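Keeping the old machines going: a talk with Salamatu Dankwa

Salamatu Dankwa talks fast and eats lunch standing up. She runs Telisdale, a shop that takes in old office computers, fixes what can be fixed and sells them on cheap to families and small schools. Two rooms, one kettle. We met there on 28th November, and the phone rang the whole time.

She didn't plan on any of it. She was doing payroll for a furniture firm, Bartoš, when they replaced every desktop in the building. "They were going in a dumpster. I asked my boss, can I have 2? He said take them all." She took them all. Her garage was full until June.

Her first customer was Nevzat Gündoğdu, a retired bus driver who wanted to see his granddaughter on video calls. He still comes in. Mostly for the coffee, she says.
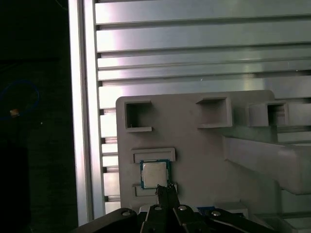
Money, and the lack of it

Last year the shop sold 332 machines. Almost enough to pay two people properly. "Rent is the thing. Parts I can find. Rent I can't find in a box somewhere."

She won't sell anything without a warranty, even at the lowest price. Seven months, no arguing. Her partner in the business, Sinan Yurt, wanted three. "We had a big fight over that. I won. He'll tell you he won."

Power supplies are what she gets asked about most. People want to open them up at home, and she tells them flat out to leave it alone. "Swap the whole unit. Don't go poking inside, I don't care what video you watched."

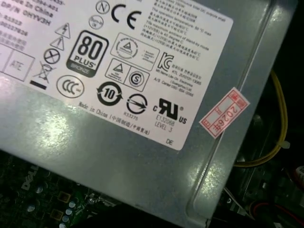
Power supply with its rating label.

What about the schools? She sighs. Schools want forty of the same thing and what she gets is a bit of everything. Barış Dağdelen, who teaches math across town, took a mixed batch anyway and had the kids put names on them. "One is called Grandma. It's realy slow but it always starts."

She's less cheerful about the newer stuff. Memory soldered down, cases glued shut. "I turn away laptops now that are younger than my son's bike. That makes me mad – it should make everybody mad."

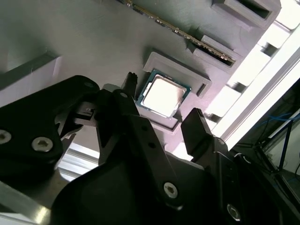 A desktop processor. Older chips still have years in them, Dankwa says.

Does she get tired of it? Sure. She took a week off in the spring and spent most of it fixing her sister's printer. She'd like to train somebody up, maybe Amirul Lumbantobing, who helps out after classes and has more patience with customers then she does.

The phone again. She listens, writes something on her hand. "No, bring the charger too," she says. "Everybody forgets the charger."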